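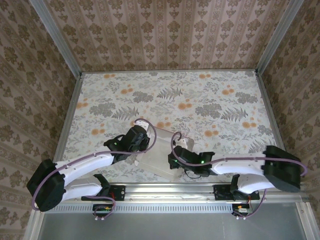
What do you use to get a sticky film off clear plastic food containers?
Baking soda paste and a soft cloth, then dish soap and the hottest water your hands can stand.

burkska_beth
ok so that's the short version from the sticky post but it is NOT working for me. Got a stack of clear tubs from my aunt, all of them tacky on the outside, worst at the corners. Did the paste twice. Still grabs at my fingers. Help

maddocks72
Is it film or is the plastic breaking down? Big difference. Film comes off. If the plastic itself has gone gummy you can scrub till February, toss it

burkska_beth
how do I tell

maddocks72
Fingernail. Film rolls up in little gray crumbs. Bad plastic just dents or stays shiny

Dolores Kasprzak
Cooking grease, I'd bet money. Were they stored over the stove? Plain vegetable oil on a paper towel FIRST, let it sit, wipe, then soap. Oil lifts the old oil. Did a whole shelf of mine this way when we moved to Irnel, and they were worse than yours.

tubs_n_lids
more oil on an oily tub?? no. rubbing alcohol. two minutes

Dolores Kasprzak
Alcohol clouded two of mine. Depends on the plastic. Try the bottom before you do the sides is all I'm saying.

tubs_n_lids
mine never clouded and I've done it for years. but sure, test the bottom

hallholm_gal
Whatever you do keep it off your good tablecloth. I have a wipe clean one, ferns and little orange flowers, and I left a greasy tub tipped on its side on it overnight. Ring is still there. Vinyl soaks that stuff up – towel underneath, always

maddocks72
lol mine has a ring from a candle. same idea

burkska_beth
Fingernail test done, gray crumbs. So film. Trying the oil on one and alcohol on another

rinse_repeat
Dishwasher, top rack, done. Why is everyone hand washing

maddocks72
Because half the old ones warp. I lost a nice flat lid that way, edges curled up, never sealed again. Check the bottom for a dishwasher mark, if theres none dont

rinse_repeat
fair. mine are all newer

burkska_beth
Back. Oil one took a while but its smooth now. Alcohol one was quicker but I see a faint haze near the rim?? might of been there before, didn't look close enough

Dolores Kasprzak
Told you. :)

tubs_n_lids
could be hard water. wipe with white vinegar before you blame the alcohol

burkska_beth
vinegar helped a little. Not all the way. Doing the rest with oil and soap. What about the smell? they smell like a closed up cabinet

hallholm_gal
Lids off, sunny window, couple days. Crumpled newspaper inside if its bad. And store them with the lids off after – that's where the stale smell comes from

rinse_repeat
I store mine lids on, no smell. Just dry them all the way first

hallholm_gal
well mine stink if I do that so

burkska_beth
Off for now, lids off at least till I find which lid goes to what. Thanks all, will post when the big ones are done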